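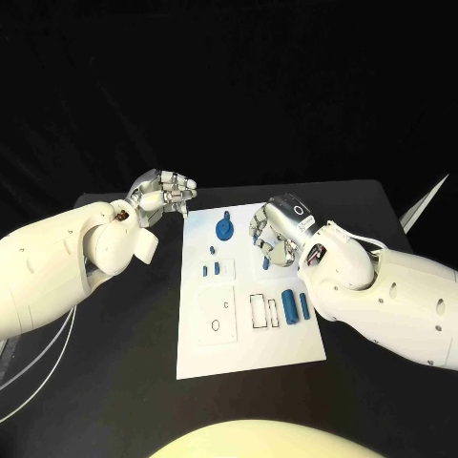

What to budget for when the arms are already paid for

The two arms and the hands were last year's money. This year's request is for everything else, and it has taken me longer to write than the original one did.

Hands first. Jitberg quotes a full replacement hand or a finger kit, and the kit is far cheaper if you have someone who can fit it. Oranuch Wattanapong can, so I have put down 2 kits and no spare hand. Lead time is 90 days, so the order goes in before October or it misses the budget year.

Cables next. External runs over the forearm are easy to swap and easy to snag. I have allowed for a spare set per arm, plus clips and sleeving from Wannasri. The sleeving is a small line and I expect it to be questioned anyway.

The task board is cheap. The blue pegs and cylinders are small, they roll, and I would like a box of duplicates in the cupboard before one goes missing. Nanami Shibata wants the insert plates kept as separate parts, so that a layout can be altered without remaking the whole board. Agreed, and costed that way.

Backdrop and table: nothing requested. Black cloth and a dark matt top do the job.

Service contract: Lasteo covers the arms but excludes the hands, which I missed on first reading. Tolik will cover both, at about 20 per cent more, with a slower call-out. I have gone with Lasteo for one more year and moved the difference into finger kits — we can revisit that at renewal.

Still open: whether calibration counts as maintenance or as staff time. Finance have the question. I have left the line in at the higher figure until they answer.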